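**Clivport open day, August: room notes**

Zbigniew Borkowska took our group through the Gourlay building at 10 am. The Skulto room is carpeted in dark grey, with a raised, lighter edge that curves around the floor area. The work surface is a square table with rounded corners and a pale wood-grain top. The task was putting a puzzle cube away in a bin – a short job, repeated 100 times per block. 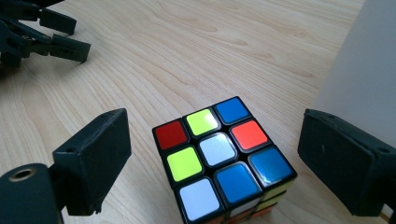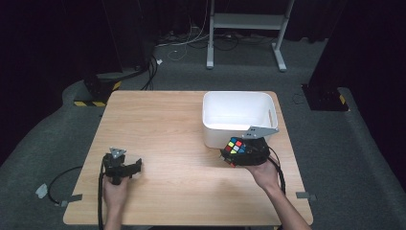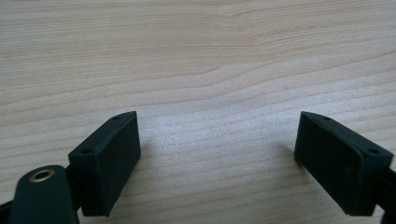
*Skulto room, tabletop work. Second picture: cube and white storage bin.*

The bin is plastic, with slightly flared walls and an oval hand-hole near the rim. Borkowska gave the log to date as 1,979 entries. Visits are limited to 8 people.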